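# When a Robot Doesn't Let Go

Robots make mistakes. Some mistakes are easy to spot, like a dropped cup. Others are harder, because the robot keeps moving as if everything is fine. This page is about one of the harder ones. It happened in the workshop at Ikdale, where a robot arm was learning to handle toy rings.

## The job

The job sounds easy. Pick up a ring. Move it. Put it down. Open the fingers. Go back for the next one.

You can do this without thinking. Your skin tells you when you are touching something, and it tells you when you have let go. The robot at Ikdale has no skin. It has a computer program, called Pacheco, that tells each motor when to move.

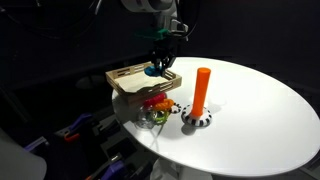 Pacheco keeps a list of steps. When one step is finished, it checks it off and starts the next. The step that caused the trouble was "open the fingers."

## What went wrong

One afternoon in March, the robot was told to put down a ring. The program sent the message to open. The fingers opened a little, then stopped. The ring was still hooked on one of them.

Pacheco did not know that. It had sent the message, so it checked off the step. Then it lifted the arm and swung it toward the next ring, with the first ring still hanging on.

The ring came off partway through the swing. It flew across the workshop and hit a cabinet door. It was a light plastic toy and no one was hurt. But the same thing could happen with something heavy or sharp, so the people in charge treated it as a real safety problem. They pressed the red stop button and wrote down what they had seen.

## Finding the cause

A fault is the thing that makes a machine go wrong. To find this one, the team read the robot's log. A log is like a diary that the computer writes by itself. This one had 1588 lines for that afternoon.

Line 532 was the important one. It said the finger motor had worked harder than normal while it was opening. Something was pushing back. The information was there, but the program had never been told to look at it.

A ring is a tricky shape for this reason. A block can be squeezed only from the outside. A ring has a hole, and a finger can go through the hole. Opening the fingers may not be enough to free it. Sometimes the arm has to back away in the right direction too.
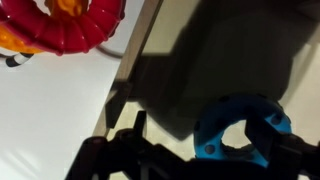
*A gripper holding a blue ring. One finger goes through the hole.*

## The fix

The team made three changes.

1. After opening, the program checks how far apart the fingers are. If the gap is too small, the arm stays where it is.
2. The program also reads how hard the finger motor is working. If something is pushing back, it stops and turns on a yellow light.
3. The arm moves slowly for the first 15 seconds after letting go of anything. If a ring is still stuck, it will not be thrown.

Then they tested the new program 3000 times. It took many days. The yellow light came on during some of the tests, and each time a person went to look before the arm was started again.

## Safety rules near a robot arm

- Stay behind the line on the floor, even when the arm is still. It may be waiting for its next step.
- Never reach in to help with a stuck object. Tell an adult.
- Know where the stop button is before the robot is switched on.

## Words to know

**Fault:** something that makes a machine work the wrong way.

**Gripper:** the part of a robot that holds things.

**Log:** a list of what a computer did, in order.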